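Threads > Saltutano bench log > Cell 2
Posted by the Saltutano bench account, November

ok long one. cell 2 was down most of the week and I said I'd write up the rebuild, so, writing up the rebuild. two arms, one table, one toaster. numbering these so I don't lose my place

14 replies · 31 shares

1/ starting state. right arm drifting at the pick. left arm fine. or I thought left arm fine. cycle counter on the controller said 3,057 when I pulled the plug, and the last time anyone wrote down a base bolt check it said 1,732. so that's a lot of toast with no wrench on it

2/ symptom first. gripper comes down into the slot, closes, comes up with nothing. or comes up with a corner. then the next one perfect. then two bad. intermittent is the worst kind, you can't just stand there and watch it fail, it waits till you go get coffee

3/ did the dumb stuff first. power cycle. reseat the connectors. swap the pendants between arms (do NOT recomend, spent half an hour on a pairing error that was all me). nothing changed

4/ then put a hand on the base of the right arm and pushed. it moved. not a lot. you feel it more than see it. plate was solid to the table, arm to plate was not. two of the bolts I could turn with my fingers

5/ so. everything off. bolts out, wiped the threads, wiped the plate, there was crumb dust under there like you would not believe. blue threadlocker, back in by hand, then torque in a cross pattern. don't do them in a circle. I did them in a circle last spring and here we are

6 replies · 9 shares

6/ 25 on the wrench for our plate. that's OUR plate and OUR bolts, go read your own manual, please don't torque your arm off a post

7/ did the second arm while I was in there. bolts were tight. did them again anyway, same compound same order, so both bases now have the same start date in the log. future me will be happy. or somebody will

8/ next: table surface. old paper was shot. oil spots, tape residue, one long rip where a basket got dragged across. peeled the whole thing

9/ brown paper, one sheet, pulled tight before taping. if there's a bubble under it your heights are garbage and you won't find it till the tip touches down. ask me how long I looked for a bubble

10/ grid goes down in dark blue tape. I tried white once. wipes off dirty in a day and then you can't see the edge of it. blue stays readable. long strips first, then the cross ones, steel rule, don't eyeball

11/ then the center cross. short pieces, right where two lines meet. this is the mark everything gets taught from. both arms touch off on the same cross, so if they disagree you know it before you've got two grippers trying to be in the same spot

3 replies · 5 shares

12/ touch off procedure as it stands now, copy it if you want:
- arm to slow
- pointer in the gripper
- come down over the cross, stop a paper thickness above
- save point
- back off, rotate the wrist, come down again
- if the tip walks off the cross when you rotate, your tool offset is wrong, stop here, fix that

13/ mine walked. of course it walked. tool offset on the left arm, the one I said was fine, was from the OLD fingers. we changed fingers in the summer. nobody redid the number, and by nobody I mean me

14/ so there were two problems stacked. right arm loose at the base, left arm lying about where its fingertips are. each one on its own was small enough to live with. together you miss a toaster slot

15/ redid the offset. 8 touches from different wrist angles, threw out the first one cause I bumped the table. came out tight after that

22 replies · 17 shares

16/ toaster position. this gets asked every time. no it is not screwed down. it sits against the grid lines and we check it at start of shift. tried a bracket, bracket got in the way of the lever, took bracket off, never looked back

17/ basket goes in front, plate goes behind. keep it the same every time. we let people "tidy" the layout for a while and every tidy was a reteach

18/ lever side needs clearance. the arm coming in from that side has an elbow and the elbow does not know about your lever. I put in one extra waypoint, up and over, slower but I sleep fine

19/ cables. zip ties off, velcro on. ties are great until you need one cable out at 4 pm and you're in there with cutters next to a signal line. coil the slack and get it off the table, over in the side frame. slack on the table gets picked up by an elbow eventualy

20/ the pendant side is still a mess, I know. the white table is where everything goes to live. tape, adapters, both pendants. rule is the stop button stays reachable, everything else is negotiable. will fix. (won't fix)

2 replies · 4 shares

21/ gripper pads. pulled them, washed with plain dish soap, dried, back on. Sovano sells a pad cleaner, never tried it, soap is right there by the sink. look for shine on the rubber. shine = slip. ours were shiny on one side only, which btw is another sign your offset is off, it's been dragging that side down the slot wall the whole time

22/ should have caught that one months ago. the pads were telling me

23/ ok first runs. slow, stop in reach, one slice, then faster

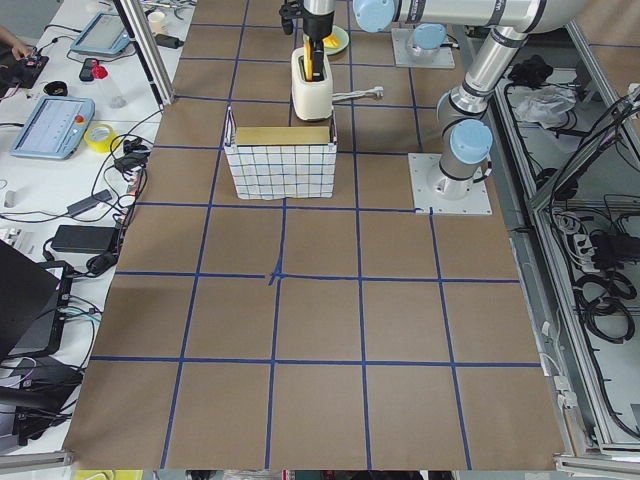 Prado: do you re-touch the cross after the arms warm up or only cold? We had one that read fine first thing and was off by lunch.

24/ replying to Prado up here so it stays in the thread: both now. used to be cold only. cold touch at start, then again after the first batch, write both numbers down. if the gap between them grows week to week something is coming loose. that would have caught my base bolts, easy

25/ and yes ours moves a little warm too. small. I don't correct for it, I just want to know it's the same small as last time

26/ someone also asked about grip force. low. lower than you think. start where it drops the slice and creep up till it doesn't. I know people start high and come down, you'll be cleaning pads all day

11 replies · 8 shares

27/ new check sheet, taped to the side frame now where I have to look at it:
start of shift: cross touch both arms, toaster on its lines, stop button test
weekly: pads off and washed, cables looked at, push on both bases with your hand
monthly: wrench on the bases, tool offset, paper if it's ugly

28/ the push test is the one I'd keep if I could only keep one. takes no time. hand on the base joint, lean, feel for a click. power OFF obviously

29/ anytime fingers get changed the tool offset gets redone same day, before anybody runs anything. wrote that one in marker. big marker

30/ parts used, for the couple of you who always ask: threadlocker, one sheet of brown paper off the roll, most of a roll of blue tape, velcro, soap. no new parts. was THIS close to ordering a wrist from Sokard before I pushed on the base. had the cart open

31/ log sheet template is in the shared folder under cell 2, the Sokard quote is in there too, ignore it

32/ still to do: label the pendants L and R so I quit grabbing the wrong one. redo the up and over waypoint, it's slower than it needs to be. get a tray for the white table. counter got zeroed after the rebuild so if you see a low number in the log that's why

33/ also if anyone has a paper that doesn't curl at the corners I'm listening. tape holds it for a few days and then it starts lifting by the rail

19 replies · 26 shares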